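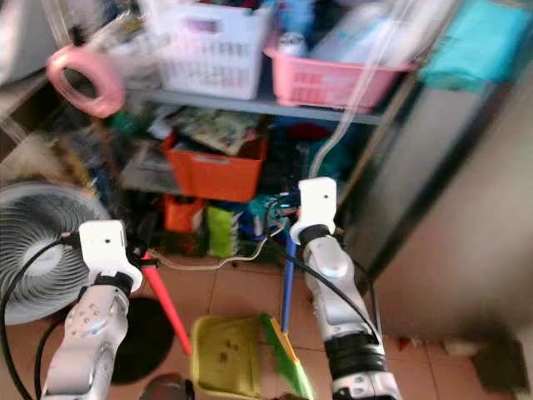
gravelroad replied:
My reading is that attached personnel can keep wearing it only if they were on strength for the whole period. The Olldale citation list has some 206 names on it and I don't believe it was ever meant to take in everyone who came through the gate for a fortnight.

sigs_retired wrote:
That isn't what the instruction says. It says "posted or attached". There is a minimum number of days, and for attached members the days can be added together. I was attached twice that February, once for the road convoy and once for the fuel point at Avthorpe, and both lots were counted. My name is on the list.

gravelroad wrote:
Were you counted automatically or did you have to ask?

sigs_retired wrote:
I had to ask. The first letter came back saying there was no record of the Avthorpe attachment. I sent copies of the movement order and a page from my pay book and it was fixed in 3 months. No argument from them once the paper was in front of them.

Halftrack wrote:
So it depends on who kept their paperwork. I was at Avthorpe too, on the water point, and never got a movement order. We were told at the evening parade and put on a truck. My section commander had a notebook and that's all there is.

kitchen_corps wrote:
Send the notebook. A statutory declaration from somebody who was there helps as well. Get it signed in front of a proper witness or it will be sent back to you.

gravelroad wrote:
I'll be blunt, I don't like this. If a declaration from a mate is enough then the list will grow every year. The people who did the actual recovery work at the Olldale bridge should have something that marks them out. Honours policy ought to be tighter, especially this long afterwards.

Halftrack wrote:
The bridge party needed fuel and water the same as anyone. It's a unit citation, it goes to the unit. If you want an award for the bridge party that's a separate nomination and you're free to write one.

sigs_retired wrote:
Agree with Halftrack. There were 4 individual commendations from the bridge already — they were in the same bulletin.

gravelroad wrote:
Two of those were for the airfield. But fair enough on the main point, I had forgotten about the "attached" wording. I still think the day count should be continuous.

bluewater_dad wrote:
Different question if that's all right. My late father's citation bar is missing and I'd like the full set mounted for my daughter, to wear on the right side. Has anyone used Pakeck for mounting? They quoted me 2 weeks, court mounted. Tuominen is closer to home but they only do swing mounting now.

kitchen_corps wrote:
Used Pakeck last year. Neat work, ribbon straight, order of wear correct. They took longer than quoted. Take photos of the naming on the rims before you post anything.

As for the bar, don't have your father's unit citation added to the set she'll wear. It's a uniform item worn by the member, and family don't wear it. You can frame it.

bluewater_dad wrote:
Didn't know that, thanks. I'll leave it off and put it in the frame with his discharge certificate.

Halftrack wrote:
Update, 14 Oct 2021. I've found my old section commander and he still has the notebook. Dates are in it for me and 3 others from the water point. Declaration form is filled in and I'm seeing a justice of the peace to get it witnessed.

sigs_retired wrote:
Good. Put your service number on every page and keep a copy of the lot.

gravelroad wrote:
Post the result when you have it, whichever way it goes. I'd like to see how they count the days.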